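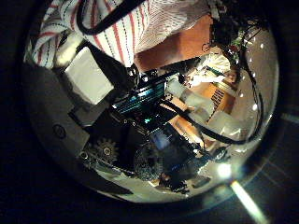
White cloth, red and blue stripes. The kind every kitchen has a drawer of.

The striped towel is back. Or it never left, depends whose kitchen. Ostari sold out of theirs by June, then again. Small mill, old looms, one pattern for years and years. Red stripe, blue stripe, white ground. Done.

Why now? Partly price. A decent one costs 5 dollars and lasts through 200 washes, the mill says. Ours is getting there. Softer every time, a bit crooked at the hem, still drying plates.

Partly the look. After all that gray linen people want some color by the sink. Gornia, the shop down by the ferry, hangs them in the window like flags. Go before noon, the good ones are gone by lunch.

A few things learned the hard way. Wash before first use, new cotton just pushes the water around. Skip fabric softener. Hot wash, line dry if theres a line. Never iron, life is short. And keep two going at once, one for hands and one for dishes. Mix them up and somebody will complain.

Old stock is the real hunt. Zirnton closed its weaving shed in 2000 and the leftover rolls still turn up at yard sales, stiff as cardboard, folded in brown paper. Buy the roll. Cut it yourself, hem it badly, give half away at the holdiays.

Stains? Leave them. Beets mostly come out. Turmeric, no.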